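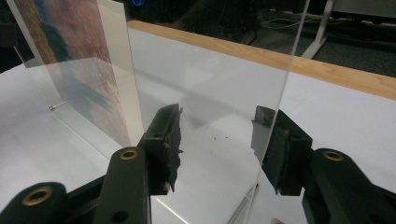 4.3 What patients told us about the front desk

We went into this part of the study expecting short answers, and we were delighted to be wrong! Patients at the Clerley and Kemondale dental clinics had a great deal to say about the few minutes they spend at the reception desk, and much of it had little to do with teeth. Of the 804 people who returned the survey, many used the open comment box, often to tell a small story about one visit.

The most common topic by far was hearing. Both clinics kept clear screens at their desks, and patients who wore hearing aids described leaning to one side to catch a question about insurance or a change of appointment. Clear acrylic is easy to see through, but it also picks up pale reflections of nearby objects (Figure 3), and several older patients told us that glare made it harder to read the receptionist's lips. This was new to us. Our first version of the survey, drafted by Lam and Tseng, had asked only about sound.

Privacy came next, and here the two clinics parted ways in a very interesting manner. At Kemondale, where the desk faces the waiting chairs, patients worried that others could hear them discuss a bill. One man wrote that he had put off asking about a payment plan for two visits, then asked by phone from his car. At Clerley the desk sits down a short hall, and comments about privacy were rare, even though the staff there told us they speak louder to be heard.

We followed up with 20 interviews, 18 in person and two by phone, all carried out by Lui and Peng. These were a joy to read. People remembered names, greetings, and whether someone had looked up when they came in. A nervous patient at Clerley said that being told how long the wait would be "did more for me than the music," and seven others raised wait times in much the same way without being asked. We had not planned to code for this and added it after the second round of reading.

Staff views matched those of patients more closely than we had guessed. Receptionists also named hearing as their main trouble, and one had started writing the next appointment time on a card before saying it aloud. Vlad later saw the same habit at Kemondale on a busy Tuesday, so it may be more widespread than our survey could show.

We did not test any change to the desks themselves, and people with strong feelings may have been more likely to write a comment. The link between desk layout and late payment questions is taken up in Section 4.4.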